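Recipes Basics Store Cupboard Ask Me About

Kitchen > Store Cupboard > Sauces > Tomato ketchup from scratch

How I make ketchup at home

I've been making my own ketchup every June for a few years now, ever since Marjan Asadi turned up at my door with a carrier bag of squashy tomatoes from her polytunnel and no idea what to do with them. Neither had I! We made soup, we made more soup, and then I remembered an old recipe card from my days in the kitchen at Ikonen (a lovely little café, long closed) and off we went.

You don't need much kit. A big heavy pan, a sieve, a wooden spoon and a few clean jars or bottles will do it. A stick blender saves your arms, but I managed without one for ages. Don't use a bare aluminium pan, as the vinegar doesn't get on with it and you'll taste it.

For one batch I use 3,000 g of very ripe tomatoes, two onions, four cloves of garlic, 200 ml of cider vinegar, 70 g of soft brown sugar to begin with, and two teaspoons of salt. For the spices, tie up a cinnamon stick, six cloves, a teaspoon of allspice berries and a teaspoon of mustard seeds in a square of muslin. Leave a long tail on the string and knot it to the pan handle, or you will be fishing about for it later with a fork.

Chop the tomatoes roughly, skins and all, and put them in the pan with the chopped onion and garlic. Lid on, low heat, half an hour. Stir it now and then so the bottom doesn't catch. When everything has collapsed, blend it and push it through the sieve into a bowl. This is the dull bit. Put the radio on. Keep going until what's left in the sieve is dry skin and pips, and scrape the underside too, there's always a good spoonful hanging there.

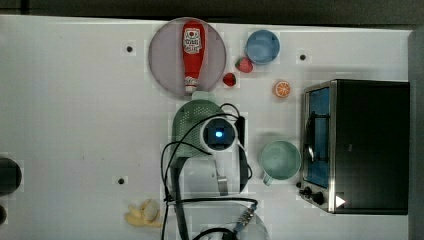 Rinse the pan, tip the smooth stuff back in and add the vinegar, sugar, salt and the spice bag. Now it simmers with the lid off, and you wait. Mine takes nearly 2 hours, though it depends on how watery the tomatoes were. What you're after is something that drops off the spoon in a blob and doesn't leave a puddle round itself. To test it, put a teaspoonful on a cold plate and tilt it. I wouldn't go by the bought sort in the red bottle with the whitish cap, lying there on its plate, because home-made never sets quite like that and if you chase it you'll end up with tomato paste. I did that my second year. We ate it on toast.

Watch it closely for the last twenty minutes, as it spits. Long sleeves! I use a splatter guard that Onni Tuominen gave me and it's the best present I've had in years.

Fish out the spice bag and give it a squeeze against the side of the pan. Taste it (let it cool on the spoon first, please) and add more sugar or salt a little at a time. I nearly always want another spoonful of sugar if the tomatoes came from a shop. Raimo Sjöberg puts a pinch of cayenne in his and swears by it, and I've come round to the idea for chips.

Wash your jars in hot soapy water, rinse them and dry them off in the oven at 140°C for fifteen minutes. Fill them while both the jars and the ketchup are hot, leave a small gap at the top, and put the lids straight on. My last batch came to 1,140 g, which filled four jars with a bit over for tea.

I keep mine in the fridge and use an open jar within a month. For longer than that I freeze it in little tubs, and it thaws fine overnight. Give it a stir when it comes out, it separates a bit.

Next time I'm having a go with yellow tomatoes, if Marjan's plants behave.

Filed under: Sauces & Dips, Gluts, Make Ahead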